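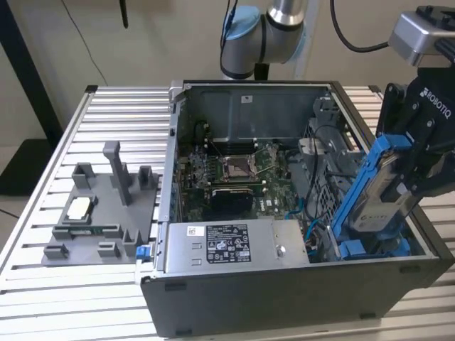
Eoin Coughlan said that a death notice should not go to print on a phone call alone, whoever is calling, and asked that this be settled before anything else on the agenda.

Notices Desk, Nellari Record – Minutes of the March meeting
March | By Chiharu Kinoshita
3 min read

Meeting opened at 10:15 a.m. Minutes of the previous meeting were accepted with one correction: under "Anniversary notices," the word "annual" should read "in memoriam."

1. Confirmation of death notices

E. Coughlan's point was taken first. Current practice is that the desk calls back the funeral home named in the notice. Where no funeral home is named, practice varies by who is on shift. Agreed that a notice with no funeral home needs a copy of the death certificate or written confirmation from the cemetery or crematory. The rule applies to paid and free notices alike. Notices received after the cutoff and not yet confirmed are held to the next issue.

It was noted that Sastetti Funeral Home now sends its notices by email with the director's name typed at the foot. Agreed that this counts as written confirmation if it comes from the address on file. C. Kinoshita to update the contact sheet.

2. Length and free allowance

Free notices are limited to 700 characters, including spaces. The form on the website counts characters without spaces, so families are sometimes told at proof stage that they are over. Agreed to keep the limit and change the form. Until then the desk will let the overage run free of charge.

A proposal to exclude the list of survivors from the count was discussed and not adopted. It would be hard to say where the list ends when grandchildren are named in the body of the text.

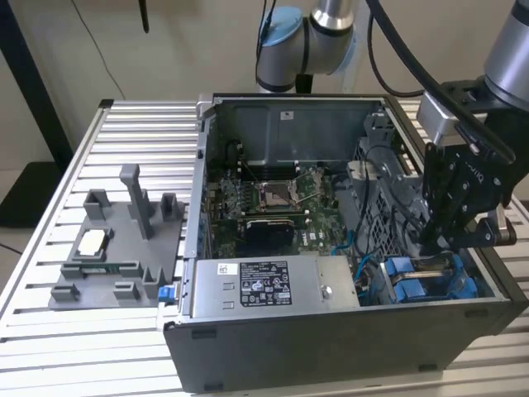 Desktop tower with side panel removed.

3. Style

(a) Maiden names. To be set in parentheses after the first name, unless the family asks for "née." Follow the family's wording in all later mentions.

(b) Predeceased. "Preceded in death by" and "predeceased by" are both accepted. Do not change one to the other.

(c) Age. Check against the dates of birth and death on every notice. The Hafstein notice ran with an age one year too high and was rerun at no charge. The age had been worked out from the years only – the birthday fell later in the month.

(d) Cause of death. Printed only when supplied by the family in writing.

4. Photographs

Minimum print width stays as is. Group photos will be cropped to one person only with the family's approval of the crop. Originals brought to the counter are to be scanned and handed back on the same visit. Prints already at the counter will be held for 6 months, then mailed to the address on the order.

5. Service times at Kovside Cemetery

The Kovside office has moved its last graveside service to 3 p.m. Notices giving a later time are to be queried before proof.

6. Other business

Corrections to online notices will carry a line at the foot stating what was changed. Spelling fixes made within 5 hours of posting are exempt.

Actions

C. Kinoshita – contact sheet; request for change to web form.
E. Coughlan – draft of the confirmation rule for the counter and the website.

Meeting closed at 11:20 a.m.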